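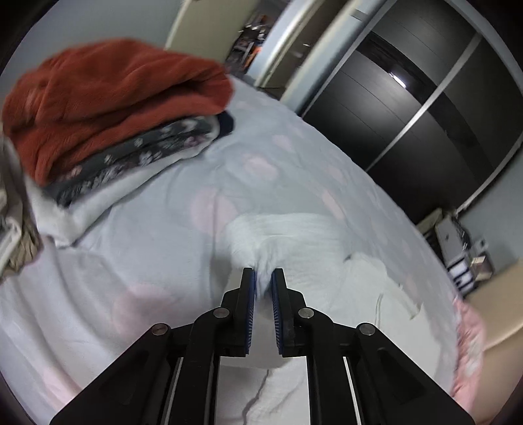 Grillamico mobile game, build 722, pre-release check
Device: Estgate test phone, Android 9

1. Installs clean over build 665: OK
2. Save carries over: OK, coins and recipes both there
3. Permissions asked at first start: contacts?? Why. Remove before upload
4. Tutorial can be skipped: FAIL. Skip button dead on the second screen, back key works
5. Ads muted when phone muted: OK
6. Purchase screen shows price before tap: OK, text tiny tho
7. Level 52 crash: not seen, played it twice. Leave ticket open
8. Offline start: FAIL, hangs on Fulside logo, had to kill it
9. Language switch: Icelandic strings from Kárason still missing in teh shop menu

Do not ship until 3, 4 and 8 are fixed. Recheck 7 on the older tablet, battery flat today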